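4.2 Arrest announcements as a source

Most work on police reporting treats the announcement of an arrest as the end of a case. We doubt that it can carry that weight. In the Varnum district we compared 94 press notes on wanted persons with the court registers for the same period, and the match was poor. Names were spelled in two or more ways, reward amounts changed from one note to the next, and five of the notes announced an arrest for which we could find no court entry at all. Kermani fared slightly better, but its notes are shorter and say less that can be checked.

The reward figures deserve particular suspicion. A sum of 1,000 is offered in note after note, whatever the charge, and we found no record of payment in either district. It may be that payments are logged elsewhere - the Clandow archive, which holds the older ledgers, did not answer our request in November. Until such records turn up, we see little ground for the common claim that rewards speed up arrests.

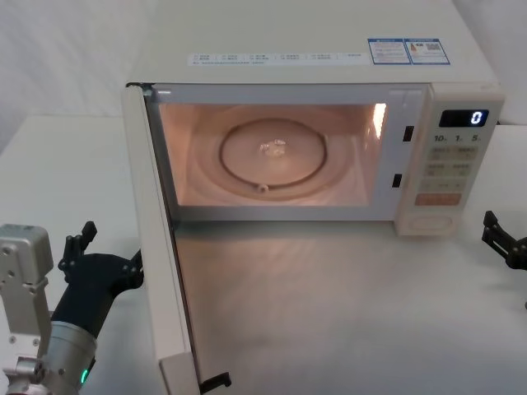
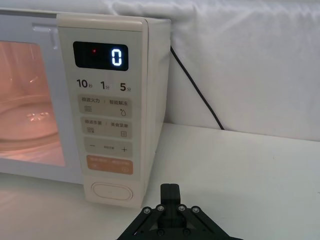
Figure 2. A white or cream-white microwave oven on a white tabletop, in two views: door open (first) and seen at an angle, with the round glass plate visible through the window (second).

Earlier studies using the Lulance coding scheme report high agreement between coders. That tells us the coders read the notes in the same way. It does not tell us whether the notes were right, and the scheme has no category for a claim that was later dropped. When we added one, it was used more often than the category for conviction.

We also found that newspapers rarely returned to a case after the first report. A reader who followed only the press would have assumed that nearly every suspect was guilty - an impression the registers do not support. We therefore use the notes only to date an event, and take the outcome from the court registers in all the tables that follow.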